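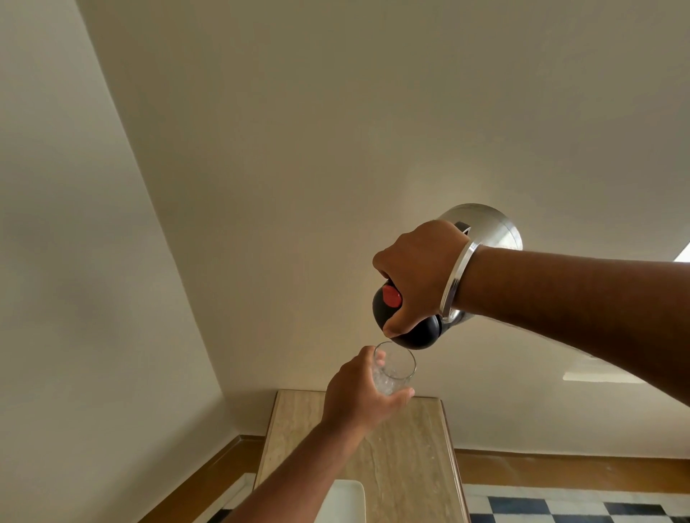
Danai Bakalis thinks 261 pours is plenty and I should move on to lids. Maybe. But the model still stops too early on half of them, so no. Target is 625 by November. Same jug, same glass, then swap the glass.

Labeling is the slow part – 45 clips a night if Pantelis helps, and he's gotten picky about where a pour "starts". Button press? First water? We picked button press. Had to redo a whole batch becuase of it. 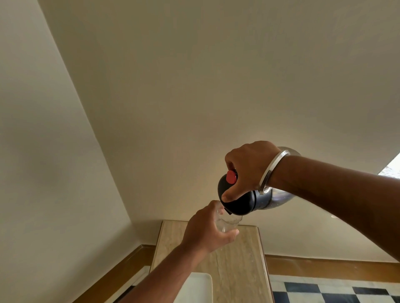 Also cutting anything where I hesitate, it learns the hesitating too. More tommorow – Jakby upload died again.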